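Comparing finger pads at Trellau: a conversation with Bit-na Son

Bit-na Son runs gripper evaluation at Trellau, where the current job is choosing a finger and pad set for the Konetti hand-held gripper. Two designs are still being considered: a moulded finger supplied by Teuber, and a quilted, padded one developed in house with Finn Wiegand.

She began with the test objects. "We started with blocks, and every finger passed. Blocks are a poor test. Now we use household and office items, and books have been the most useful of the lot. A book has two stiff covers and a stack of paper that wants to shear between them. If the grip force is off-centre, the covers move and the pages don't."

Each finger does 40 grasps per object, split between two operators. A grasp is scored on slip, on rotation about the contact line, and on marks left behind. Son said the third measure was added in September, after the Teuber finger left creases in the jackets of several paperbacks.

"It's a good finger," she said. "It repeats well and you can wipe it down. But it's stiff at the tip, and the force goes into a narrow band. You either accept the crease or back off the force, and then you get rotation."

The padded finger spreads the load, at some cost in precision. Wiegand, who cut the first patterns, put the position error at over 5 millimetres on thin objects. "The fabric gives before the object does," he said. "With a thick book you don't care. With a single card you care a lot. Closer stitching brought the error down, but the channels started to behave like hinges."

Camera placement has been the other argument. The camera travels with the gripper, and a bulky finger takes up a good part of its view. Son's group tried a higher mount and went back to the original one.

"The higher mount gave us a cleaner background and a worse look at the contact," she said. "I would sooner lose part of the room. We need to see where the object sits against the pads, and a wide lens gives us enough of the rest to track from."

She was less settled on the controller. The Plirudus board reads finger position but not force, so grip effort is inferred from motor current. That works with the moulded finger. With the padded one, current climbs slowly as the fabric compresses, and the threshold for contact has to be set by hand for each pad.

"We'll probably keep both fingers and swap them by task," Son said. "Finn wants one finger for everything. I don't think the numbers support that yet." 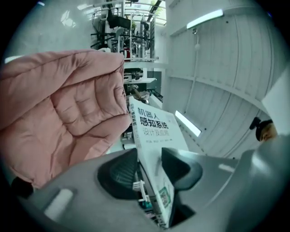
The next round repeats the book grasps with the contact threshold fixed, to see how much of the padded finger's result depends on tuning. Wiegand is also cutting a thinner pad with the same stitch spacing.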